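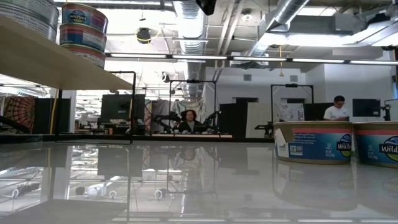

Progress report to the Brzozowska Fund
Project: Public memory of elected officials in Tromham
Date of report: 10/07/2020

Summary

This report covers the second half of the grant period. The project collects the memories of residents about the former mayors and council members of Tromham who have died, and it makes these memories available to the public. Most of the planned work is done. One part, the traveling exhibit, is behind schedule, and we explain the situation below.

Condolence books

When a former mayor dies, the town puts a condolence book in the lobby of the town hall. After the funeral the book goes to the archive, where few people ever open it. At the start of the grant we had five such books, the oldest in poor condition. All five are now scanned. They contain 511 signed messages. Of these, 369 have been typed out in full and can be searched by name of the signer. The remaining messages are difficult to read, and a second reader is now going through them.

We did not publish private addresses or telephone numbers which some signers wrote next to their names. We also removed one page at the request of the family.

Interviews

We proposed 40 interviews with people who worked with the late officials or knew them as neighbors. We have finished 51. The higher number comes mostly from Firkel, where the former ferry workers wished to speak about the mayor who kept the crossing open during the strike. Their memories do not agree on every point. Two of them say that he came to the dock in person, and another says it was his deputy. We kept all the versions and did not try to decide between them.

Since the spring the interviews were made by telephone. The sound is weaker than in the earlier recordings, but it can be understood. Each person received a written copy and had the possibility to correct it. Nine persons asked for small changes, mainly in dates and family names.

Traveling exhibit

The exhibit should have opened in the library of Grirkach and then moved to Firkel. The library closed its reading room to groups, and the opening was canceled. The panels are printed and stored in the town hall. The library has offered us a new place in November, in the entrance hall, where visitors can pass in one direction. The hall is smaller and we will show only part of the panels there. We ask the Fund to accept this change of dates and place. It does not need additional money.

Spending

Spending is within the approved budget. Travel costs were lower than planned, and transcription costs were higher because of the additional interviews. With the agreement of your office, we moved the unused travel money to transcription. Receipts are attached in the separate file.

Work until the end of the grant

We will complete the typing of the messages, open the exhibit in Grirkach and give copies of all recordings to the town archive. We are also still waiting for the signed permission of two families. If we do not receive it, these interviews will be kept in the archive but not published.

The final report will follow the form which you sent us. Please tell us if the list of interviews should be included in it or sent separately.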